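The couch, again

We've had the dark gray sofa for two winters now and I'm still fussing with the cushions. Najwa came over in August, sat down, moved three pillows to the floor without saying anything, and then asked where she could put her coffee. That was enough to get me to sort them out.

I had let them pile up. Some came from the old apartment, some were bought to match a rug we no longer own, and one was a gift from Yasuo that I felt bad about putting in the closet. There was room for maybe a person and a half to sit between them. The dog took the half.

So I pulled everything off and started over. I vacuumed under the seats first and found a pen, a lot of crumbs and the receipt for the sofa itself, from Musetti, folded into a tight square. It cost more than I remembered. Then I went through the covers. Anything with a stuck zipper went in one pile and anything I would miss went in another. The zipper pile was bigger.

What stayed is a gray one with a coarse weave, an orange-yellow one, and the patterned one with the little black trees on white. The gray is the one I lean on when I read. The orange-yellow one does most of the work as far as color goes, and it's the one people reach for when they sit down. I wasn't sure about the trees for a long time, but against a dark sofa they look fine.

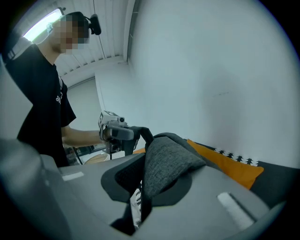 How do you get a flat cushion to look full again?

Take the insert out of the cover and work it by hand from the corners toward the middle, then put it back in with the corners pushed all the way home. If it's still flat after that, buy an insert one size bigger than the cover. That has worked for me on everything except very old foam.

I bought two new inserts from Skomard for $40. They came rolled up tight in plastic and looked hopeless the first night. By the next afternoon they had filled out. There was a slight smell when I opened them, so I left them by the back door with the window open until dinner.

The covers were less trouble. I wash them inside out on cold, zipped up, and hang them over the shower rod. I put a cover in the dryer once at the old place and it came out too small for its insert. It's a dog bed now.

As for arranging them, I tried the way you see in store windows, with a row of pillows standing up and a dent chopped in the top of each one. It lasted until somebody sat down. What I do now is put the patterned one at the back, the orange-yellow one on a slant in front of it, and leave the gray one wherever it ended up the night before. It takes less than a minute in the morning.

Yasuo's pillow went to the chair in the bedroom, where it looks better than it did out here. The zipper pile is in a bag by the front door. Hnat says he can replace zippers, and he has the machine for it, so I'm dropping them off when I return his ladder.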